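ホーム 日程 チケット アクセス 観戦ガイド よくある質問 お問い合わせ

はじめてのHudec観戦 よくある質問

9月更新 文:Hudec観戦ガイド編集係

バスケットボールリーグ「Cularura」の新シーズンがいよいよ近づいてきました! プレシーズンゲームの会場でも「来てみたいけど、何をどうすればいいの?」という声をたくさんいただいたので、Plirevleyの街のクラブHudecのホームゲームについて、よく聞かれることをまとめ直しました。昨シーズンの内容から、再入場と太鼓のところが変わっています。常連の方もそこだけは目を通してください。

【試合とルールのこと】

バスケのルールをほとんど知りません。行っても楽しめますか?

もちろんです! むしろうらやましいくらいです。最初の一試合は、ボールを持っている側がどちらのゴールに向かっているかだけ追いかけていれば十分ついていけます。あとは得点が入ったときに周りが立つので、つられて立ってください。試合中は場内アナウンスがファウルの種類を短く説明してくれますし、入場口で配っているマッチデープログラムの最終ページに審判のジェスチャー一覧が載っています。両手をぐるぐる回していたらトラベリング、これを覚えるだけでも隣の人に「今のトラベリングだね」と言えるようになります。

試合時間はどのくらいですか?

試合は4つのクォーターに分かれていて、第2クォーターのあとに長めのハーフタイムが入ります。時計はファウルや笛のたびに止まるので、実際の所要時間は表示されている競技時間よりずっと長くなります。ティップオフから終了まで二時間をみておけば、たいていの試合は収まります。ただし同点で終わると延長です。昨シーズンの最終盤には延長が二回続いた夜があって、終わったときには声がすっかり枯れていました(でも誰も帰らないんですよ、あれは)。バスの最終便が気になる方は、時刻表の写真を撮ってから入場するのがおすすめです。

シーズンを通して何試合ありますか?

レギュラーシーズンは34試合で、そのうち半分がホームのClultenアリーナで行われます。上位に入れば、そのあとにプレーオフが続きます。カップ戦は組み合わせが決まり次第、日程ページに追加します。カップ戦のチケットは別売りで、シーズンパスでは入れませんのでご注意ください。

同点で終わった場合はどうなりますか?

引き分けはなく、決着がつくまで延長を繰り返します。個人ファウルの数は延長に入っても消えないので、主力が退場に近づいていると、ベンチの空気がぐっと張りつめます。選手のファウル数は電光掲示板の背番号の横に出ています。接戦の終盤にここを見はじめると、もう立派なファンだと思います。

ファウルされた選手がシュートを打つときと打たないときがあるのはなぜ?

毎試合のように聞かれる質問です! 大きく分けると、シュートの動作中にファウルを受けたときはフリースローになり、それ以外の場面では、チームのファウルがたまっているかどうかで変わります。たまっていなければ外からのスローインで再開、たまっていればフリースローです。掲示板のチームファウル表示が赤くなったら「もうファウルできない状態なんだな」と思ってください。クォーターが替わると表示は戻ります。

監督が急に怒り出したように見えます。大丈夫なんでしょうか。

大丈夫です。タイムアウトを求めているか、守備の形を変えるサインを出しているときもかなりあります。Hudecの場合、頭の上でこぶしを重ねたらゾーンディフェンスへの切り替えです。ベンチの向かい側の席だとよく見えますよ。

【チケットと座席のこと】

当日券はありますか?

残っていれば、ティップオフの一時間半前から正面窓口で販売します。完売した場合は、当日の昼までに日程ページへ「完売」の表示を出します。開幕戦とダービーは前売りの段階でなくなることが多いので、この二試合だけは早めに動いてください。昨シーズンのダービーは1661人が入って、クラブの最多入場者数を更新しました。あの音を一度聞くと、しばらく耳から離れません。

どの席がおすすめですか?

目的によってかなり変わります。

コートサイド:選手の声もバッシュの音も聞こえます。迫力は文句なし。その代わり反対側のゴール下は少し見づらく、ボールが飛んでくることがあります。飲み物のふたは必ず閉めておいてください。

サイド二階:はじめての方に一番すすめたい席です。五人の動きがまとめて見えるので、パスがどう回って得点になったのかがよく分かります。

ゴール裏:応援の中心です。立って声を出す時間が長いので、座ってゆっくり見たい方には向きません。でも一緒に歌いたい方はぜひ!

ファミリー席:売店とトイレに近く、通路が広めです。小さなお子さんが途中で飽きても動きやすい場所です。

自由席と指定席の違いは?

自由席はゴール裏と二階の両端です。荷物での場所取りは、お連れの方の分まででお願いしています。指定席は前売り購入時に番号が決まり、あとからの変更はできません。離れた席になってしまったグループの方は、窓口に早めに声をかけてみてください。空きがあれば調整できることもあります。

子どもは何歳から有料ですか?

未就学のお子さんは、保護者の膝の上なら無料です。席が必要な場合は小中学生と同じ料金になります。学生証を持っている高校生・大学生には学生券がありますが、こちらは窓口のみの取り扱いです。スマートフォンに保存した学生証の画像では受け付けられないので、本体をお持ちください。

買ったチケットを友だちに譲れますか?

電子チケットなら、購入者のマイページから「分配」を選ぶだけで送れます。受け取る側も無料の会員登録が必要です。入場列に並びながら登録しようとして電波に苦しむ方が毎回いらっしゃるので、家を出る前に済ませておくと安心です。定価を超える金額での転売は禁止です。
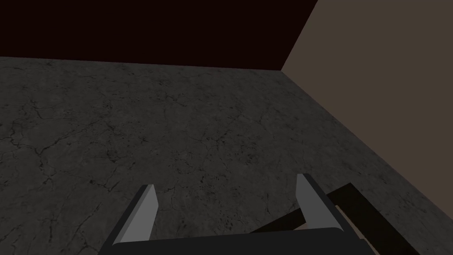
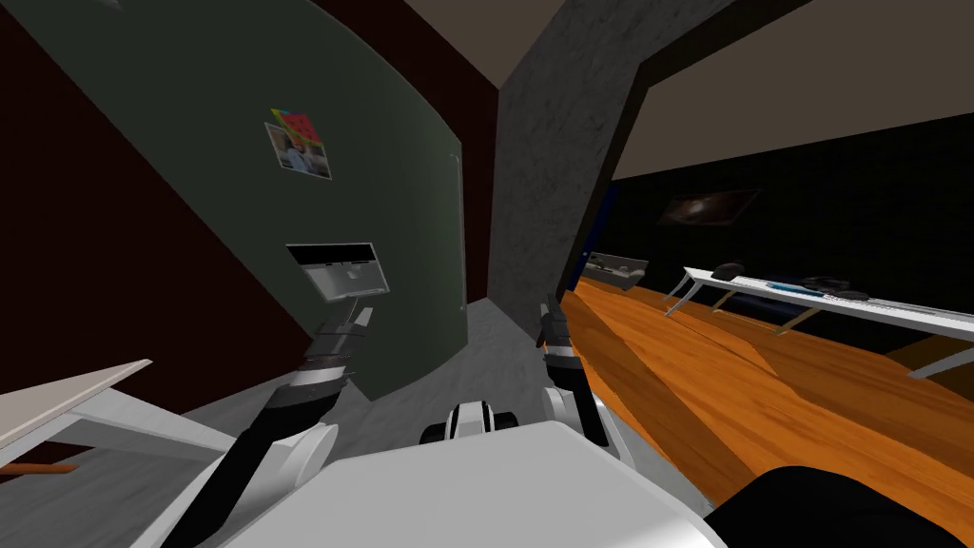

3DCGの室内画像2点。どちらにも濃いえび茶色の壁が見えます。

【会場とアクセスのこと】

Clultenアリーナへはどう行けばいいですか?

Plirevley中央駅の北口から歩くか、循環バスで「アリーナ前」まで。歩く場合は川沿いの道が分かりやすく、試合の日はチームカラーの人についていけば着いてしまいます。バスは試合後にとても混みます。急がない方は、売店が閉まるまでのんびりして一本見送ると座れることが多いです。

駐車場はありますか?

400台を超える台数が停められる共用駐車場がありますが、隣のプールや図書館を使う方も停める場所です。週末の昼の試合はティップオフのかなり前に埋まると思ってください。満車のときは係員が川向こうの臨時駐車場をご案内します。路上駐車と近隣店舗への駐車は、本当におやめください。近所の皆さんの理解があっての夜の試合です。

自転車で行ってもいいですか?

大歓迎です。駐輪場は東側の入口の横にあります。帰りは暗いので、ライトの充電をお忘れなく。

開場は何時ですか?

ティップオフの一時間半前です。ナイトゲームは19:00開始が基本なので、開場は17:30になります。シーズンパスをお持ちの方は少し早く入れます。早く入るとウォームアップが最初から見られるのですが、これが本当に楽しい! 試合では出番の少ない若手が次々に外から決めていたりして、名前を覚えるには一番いい時間です。

再入場はできますか?

今シーズンから方法が変わりました。出口で手の甲にスタンプを押してもらい、戻るときにスタンプとチケットの両方を見せてください。昨シーズンまでの半券だけの再入場はできません。第4クォーターが始まったあとの再入場は、体調不良などの場合を除いてお断りしています。

会場の中は寒いですか?

冬は入口に近い席ほど冷えます。羽織るものが一枚あると便利です。逆にゴール裏は真冬でも半袖の方がいます。途中で着替えられる服装が一番だと思います。足元はスニーカーが楽です。二階席の階段は少し急なので、上り下りの際は手すりをご利用ください。

車いすで観戦できますか?

はい、コートと同じ高さに車いす席があり、付き添いの方も隣に座れます。席数が限られているため、試合の三日前までにお問い合わせフォームからご連絡ください。駐車場の優先枠も同じフォームで申し込めます。当日になって移動のお手伝いが必要になった場合も、総合案内で遠慮なく声をかけてください。

【応援のこと】

応援の歌やコールを知らないと浮きますか?

まったく浮きません! 基本は「ゴー、フーデク」を三回、手拍子をはさんでもう一回。これだけで試合の半分は乗り切れます。守備のときは足を踏み鳴らしながら「ディーフェンス」。歌は三曲あって、歌詞はプログラムの中ほどに印刷されています。一番盛り上がるのは第4クォーターの前に歌う曲で、初めての方は歌詞を見るより、周りのマフラーの動きをまねするほうが早いです。

太鼓や鳴り物は持ち込めますか?

今シーズンから、太鼓はゴール裏の応援団として事前登録した方のみになりました。個人で使えるのは、手持ちのクラッパーと小さなタンバリンまでです。笛、ホーン、拡声器は審判の笛と混同するおそれがあるため使えません。クラッパーは入場口で無料配布しています。使い終わったら返却箱に戻していただけると、次の試合でまた使えてとても助かります。

相手チームの応援をしてもいいですか?

はい、ビジター応援席を用意しています。それ以外の席でも、相手チームのユニフォームで観戦していただいて構いません。ゴール裏の自由席だけはHudecの応援専用なので、着用をご遠慮ください。遠くから来たお客さんにはPlirevleyのおいしい店をぜひ教えてあげてくださいね。

フリースローのときは静かにするものですか?

Hudecの選手が打つときは静かに見守り、決まったら拍手。相手が打つときは思いきり音を出して大丈夫です。ただし、選手個人への侮辱や差別的な言葉は絶対に許されません。見かけたときは、お近くの係員に知らせてください。退場していただく場合があります。

写真や動画は撮れますか?

個人で楽しむ範囲なら、写真はご自由にどうぞ。フラッシュは選手の目に入って危ないのでオフにしてください。動画は試合前、ハーフタイム、試合後は撮影できます。プレー中の動画をSNSに投稿するのは、リーグの決まりで禁止されています。三脚と、隣の席にかかるような大きなレンズもご遠慮ください。ほかのお客さんの顔が大きく写った写真を公開するときは、ひとこと確認を。

【飲食とグッズのこと】

食べ物や飲み物は持ち込めますか?

ふたの閉まるペットボトルと水筒は大丈夫です。缶とびんは入場口で紙コップに移し替えていただきます。お弁当の持ち込みもできますが、汁物と匂いの強いものはお控えください。売店の煮込みパンはハーフタイムになるとすぐに列ができます。第1クォーターの途中、最初のタイムアウトで買いに行くのが通のやり方です。試合から目を離すのがつらいところですが……。

ユニフォームを持っていません。何を着ていけばいいですか?

普段着でまったく問題ありません。少し気分を出したい方は、深緑色のものを何かひとつ身につけてみてください。靴下でも髪留めでも。グッズ売り場ではマフラーとTシャツが人気で、ユニフォームの背番号入れは当日受け取りができません。受付から二週間ほどお時間をいただきます。

選手のサインはもらえますか?

勝った試合のあとは、選手が二人ほどロビーに出てきてサインに応じます。誰が出てくるかは当日のお楽しみです! サインは一人につきひとつで、ペンはご自身でご用意ください。濃い色のユニフォームに黒いペンだとほとんど見えないので、銀色が重宝します。負けた試合のあとのサイン会はありませんが、コートを一周するあいさつはどんな試合でもやっています。

【困ったとき】

落とし物をしました。

試合当日は正面入口横の総合案内へ。翌日以降はアリーナではなく、クラブ事務所でお預かりしています。お問い合わせフォームの「落とし物」を選び、座っていた席と品物の特徴を書いてください。昨シーズン一番多かったのは片方だけの手袋で、まだ箱にたくさん残っています。心当たりのある方はご連絡を。

試合が中止になったら払い戻しはありますか?

中止の場合は全額払い戻します。延期の場合は同じチケットで振替試合に入場でき、都合がつかない方は期限までに申請すれば払い戻しも選べます。大雪などで開催が危ぶまれるときは、当日の13:00までにトップページでお知らせします。電話はつながりにくくなるので、まずサイトをご確認ください。

途中で具合が悪くなったら?

我慢せず、近くの係員に手を振ってください。一階の通路奥に救護室があり、看護師が待機しています。応援に夢中になると水分をとるのを忘れがちなので、タイムアウトのたびに一口飲むくらいでちょうどいいと思います。

ここに載っていない質問はどこに送ればいいですか?

お問い合わせフォームから送ってください。試合前日と当日は返信が遅くなります。観戦してみて「これは先に知りたかった」と思ったことも、ぜひ教えてください。次の更新で追加します。それではClultenアリーナでお会いしましょう!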